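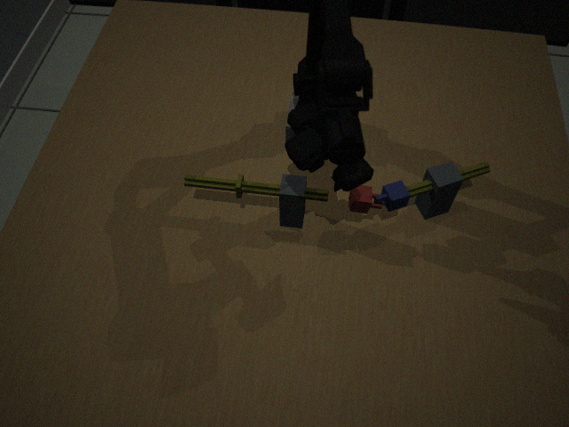

Student Projects > Robotics and Automation

Two Arms' Worth of Problems: Plugging Parts Together in Simulation Before the Garage Build

Berenice Olvera
January 13, 2026

What I set out to do

The plan I turned in last November said that I would build a small arm on the bench in my parents' garage and have it push two connector pieces together. The simulation was supposed to be a warm-up. It has taken up most of the project, and I'm still not convinced it tells me much about the real bench.

The task sounds easy. A red block and a blue block lie on a wooden table with their connecting features facing each other. Each belongs to a row of parts with a grooved yellow bar and a gray block. The arm comes down from the far side of the table and has to close the gap between red and blue without knocking the row crooked.

I used Wunel for the simulation because the school has a license for it. The controller is adapted from Jamby, a set of scripts an older student left on the shared drive. The comments in those scripts promise "robust insertion." I would like to know what they tested it on.

What I ran

I did 584 trials with the parts starting in slightly different positions each time. A trial counted as a success if the two blocks were fully joined and the right-hand bar had stayed within 2 degrees of its starting angle. I wrote that rule down before the first run. Jamby's own scoring only checks whether the blocks are touching, and a red block jammed sideways against a blue one passes.

With Jamby's scoring I could have reported a very nice number. With mine, 34 trials passed.

Most of the failures look alike. The fingertip lands near the top edge of the red block, the block tips, and the prongs ride up over the projection on the blue side. After that the arm keeps pushing, since nothing tells it to stop. I added a force limit and the failures got gentler. They were still failures.

Lighting

My advisor suggested training on dim renders with heavy shadows so the arm would cope with a badly lit garage. I did it, and I can't say it helped. The gripper is black, the shadows are nearly black, and the position estimate for the red block got worse when the tip was close to it. Maybe more data would fix this. I used 3687 rendered views, and people keep telling me that's small, but none of them has given me a size that would be enough.

The real bench

The garage half is behind. I have a frame bolted together and a Marinho servo kit with one joint that slips under load. The printed blocks came out tight, so I sanded the prongs by hand, and now no two fit the same way. The simulated ones are identical every time, and I think that matters more than the lighting does.

Next steps

Replace the slipping joint. Measure how hard I have to push the printed blocks by hand and put that number into Wunel in place of the default. Rerun the trials with the same pass rule. The regional showcase in Rarndale wants a working demo, and I won't be entering unless the real arm can join the blocks while someone other than me places them.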